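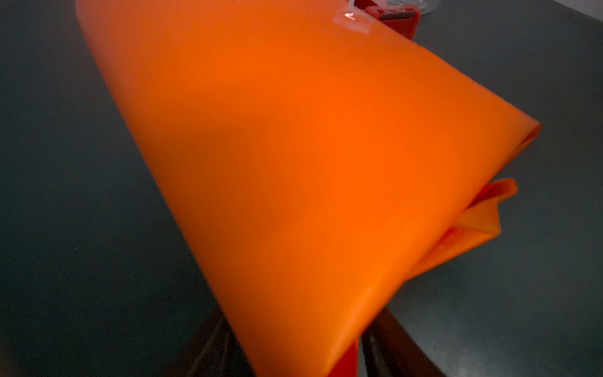

**Matar** is a tabletop robot gripper kit sold by Horkimine, a small equipment maker based in Grerthorpe. It is meant for light work with thin, floppy things: plastic sheet, wrapping film, paper, bags and the sort of packaging that has defeated people on birthdays for generations. The kit was first offered in May and comes in two versions, of which the cheaper is called the Matar Plus.

## Contents

The kit includes a two-finger gripper, a wrist camera, a mounting plate and a cable that most owners describe as slightly too short. The arm is sold separately, a fact given in the catalog on page 83. Spare fingers come in packs of two. The printed guide is thorough on the subject of unpacking the kit and becomes brief after that.

## Operation

A user guides the arm by hand through a task, and the software stores the movements and the camera's view together. Horkimine recommends 200 recordings for each new task. Owners with jobs to go to have tended to stop earlier.

Sheet material is the kit's stated specialty and also its main source of support calls. A folded sheet can fill most of the wrist camera's view once the fingers close in on an edge, leaving little of the table to steer by. Colored translucent sheet, such as orange, changes shade wherever it doubles over, and the guide suggests using the darker, layered areas to find a fold. It also suggests patience, under the heading "Settings."

Gift wrapping is among the tasks listed on the box. Tape is treated as an advanced topic. The guide covers picking up a tape dispenser in 3 paragraphs and says of tearing the tape only that results vary.

## Versions

The standard Matar has a replaceable camera cover and metal finger mounts. The Matar Plus has neither, but adds a carrying case. A third version, the Plondmont, was announced with a softer grip for tissue paper and has been listed as "shipping shortly" ever since. Its product page was last changed on November 28, 2021, when the word "very" was removed.

## Reception

Reviews in hobby newsletters have been fairly kind. Writers praised the steady grip and the quiet motor, and several liked being able to swap fingers without tools. Complaints centered on the calibration routine, which must be repeated whenever the camera is bumped, and on the camera's position, which makes bumping it easy.

Horkimine also sells a setup service, in which a technician visits and performs the calibration. The service is available only in Grerthorpe, and the technician brings a longer cable.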